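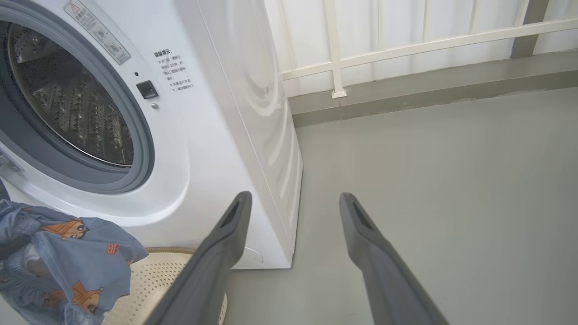 *Washer no. 2, gray gasket and drum, latch to the right.*

30/11/2024

Long entry today, sorry to whoever reads it after me, but I'd like the washer business written down properly before I forget which cloth went where. Aurora Henriques asked for a clean baseline before the Nogueira linens come in, and I said I'd have the machine ready and the notes up to date, so this is me keeping my word on at least one of those.

First, the musty smell. It has been with us on and off since September, when we ran all those cool washes for the Follmont towels one after another and shut the door in between every time (my fault as much as anyone's). I did the sniff test this morning with my head practically inside the drum, and I'm now fairly sure it comes from the gasket and has very little to do with the drum itself. Went round the folds with a finger in a white cloth. The top half came away nearly clean. The bottom fold, where the rubber dips, left a gray smear on the cloth, and a wad of lint came out with it that I have put in a bag and labeled, in case Aurora wants to see it. She will say she doesn't and then she'll look.

Cleaning, in the order I did it:

- Machine off at the wall.
- Pulled the fold of the gasket back with two fingers and wiped with warm water and a drop of dish soap, all the way round, twice.
- Old toothbrush for the bottom third only. Soft bristles! The stiff one in the sink drawer is for the floor grout and should stay that way.
- Rinsed cloth, wiped again, then a dry cloth.
- Drum wiped by hand with a barely damp cloth, then one empty hot cycle with nothing in it at all.
- Door left wide open afterward, and it should stay open overnight.

I went over the drum wall slowly, because I had it in my head that the snags on the Prastari gauze came from a rough spot in there. The steel is all little raised perforations and dimples, and I dragged a scrap of old nylon stocking over them (my grandmother's way of finding a splinter in a banister, and it has never let me down). It didn't catch anywhere on the back or the sides. It did catch once, lightly, near the front lip, and when I tried the same place again it slid straight over, so I'm calling that inconclusive and would love for somebody with better patience to repeat it. Until then I'd put the gauze in a mesh bag.

The latch got a wipe too, just the outside, with a dry cotton swab round the recess in the middle. Please don't spray anything at it. I know the glass cleaner is right there on the shelf.

While I was down there with my glasses on I meant to copy out the block of text printed beside the latch, the one headed 温馨提示. It's a friendly sort of heading, something like "kind reminder," which I find rather sweet on a washing machine. The lines under it are small and I can't read them well enough to trust myself, so I'd like to have them translated properly and taped in the front of this notebook, along with the pale gray warning label at the top of the panel. If anybody at Fokcombe still has that colleague who did the dye tin labels for us, please ask nicely and offer cake.

The round service cover low on the front I have left alone. It's so faint against the white that I'd walked past it for weeks. I want a shallow tray and a couple of old towels on hand before I open it, and both of the trays are under the mordant jars at the moment.

Weights for the test load, so they're in one place:

| Item | Dry weight (g) |
|---|---|
| Cotton squares, bundle A | 379 |
| Cotton squares, bundle B | 236 |
| Ballast towel | 1,000 |

Bundle B is lighter because I trimmed off the frayed edges, and I should have done the same with A but ran out of afternoon. Each bundle goes in with the ballast towel, same program, no softener, and then we weigh again once it's line dry. I'd planned on the 300 g of powdered soap Aurora measured out lasting for the whole series, and I think it will if we're careful with the scoop.

Still to do:

- [ ] Sniff test again in the morning, before anyone makes coffee
- [ ] Trim bundle A and reweigh
- [ ] Free up a tray, then open the service cover
- [ ] Second go with the stocking at the front lip
- [ ] Find more mesh bags (the blue one has a broken zipper)

Aurora, the bag of lint is on the windowsill behind the scale. The cloths I used are soaking in the small bucket and can go in with the rags.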